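Harby Share Dealing Account

An execution-only account for buying and selling shares, funds and investment trusts listed in London and on the main European exchanges. You make the decisions and we carry out the orders. We do not give advice.

What it costs

There is no charge to open the account and no charge to hold cash in it. Online deals cost £7 each, whether you are buying or selling. Deals placed by telephone cost more – see the full tariff. Stamp duty is added to purchases of UK shares in the usual way.

Customers who held a Westgate Nominee account before the transfer keep their old rate until the end of August. After that the Harby tariff applies.

New share offers

Account holders can apply for shares in new listings where the issuer has opened the offer to private investors. The smallest application is normally £910 and money must be cleared in your account before the offer closes. If an offer is oversubscribed you may get fewer shares than you asked for, and the balance goes back to your cash account within two working days of allotment.

The price of a newly listed share can move a long way in its first weeks. You may get back less than you put in.
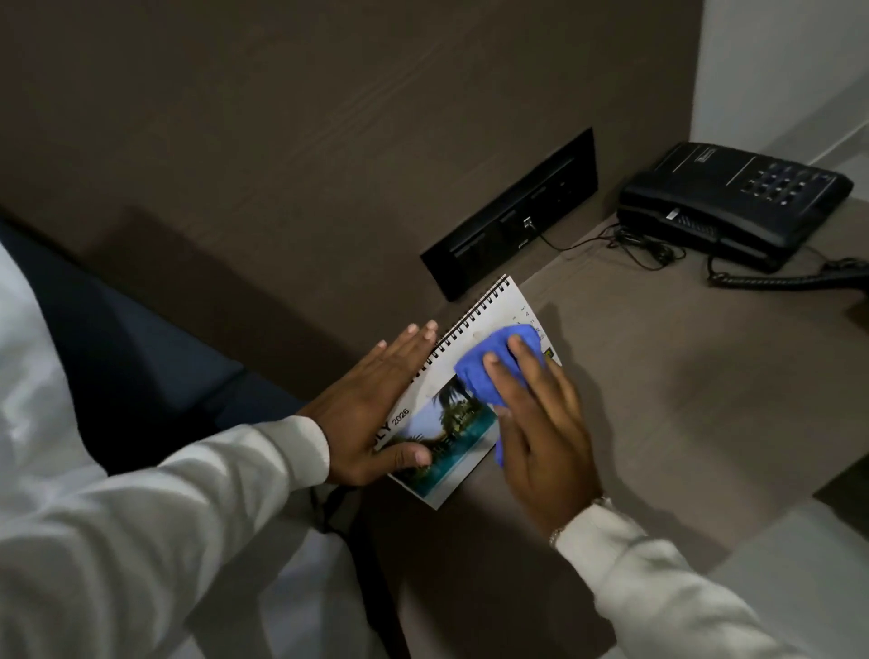
One customer wrote to us that she applied for £4,000 of Erkia shares, was allotted less than half, and would have liked the allotment notice to show the refund on the same page. The notice now does.

Foreign shares

Orders in foreign shares are settled in sterling at the exchange rate on the day of the deal. You will need to fill in the overseas holdings form first. Blöndal and 61 other European companies can be traded online – for anything else, please ring the dealing desk.

Dividends

Paid into your cash account on the day we receive them, or reinvested if you choose. You can change this at any time under Account Settings.

Opening an account

You must be 18 or over and resident in the UK. Have your National Insurance number and bank details to hand. Most applications are checked online, but we may ask for proof of address.

Tariff last updated 27 April 2024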